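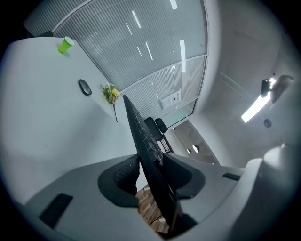
Re: Waretti drip machine, is descaling every month a scam?

marrowfat
The light on my Waretti comes on every 90 cups and won't shut up until I run a packet of the official stuff through it. Packets come in a box of 3 and cost more than the coffee. Has anyone just used vinegar?

tinhat_lou
Vinegar, every time, for years. Half vinegar, half water, then 2 tanks of plain water after. My machine is older than my marriage and makes less noise.

Quillback
Please don't. The gaskets on the newer ones hate vinegar, and so will your Monday coffee. Citric acid is cheap, has no smell, and comes in a bag big enough to outlive you.

tinhat_lou
My gaskets have filed no complaints.

Quillback
Gaskets don't complain, they leak. Ask my countertop.

marrowfat
So that's one vote for salad dressing and one for lemon powder. Where does the water come into it? We're in Hayes and the kettle looks like a cave.

old_percolator
That's your whole problem. Get a filter jug. I have a Nako and the light comes on maybe twice a year now, mostly to say hello.

tinhat_lou
And how much do you spend on filters?

old_percolator
I'd prefer not to add that up in public.

marrowfat
Update: did citric acid on Sunday, 2 rinses. What came out looked like gravel. The light is off — the coffee tastes the same, which is a bit insulting after all that.

Quillback
Now do the kettle.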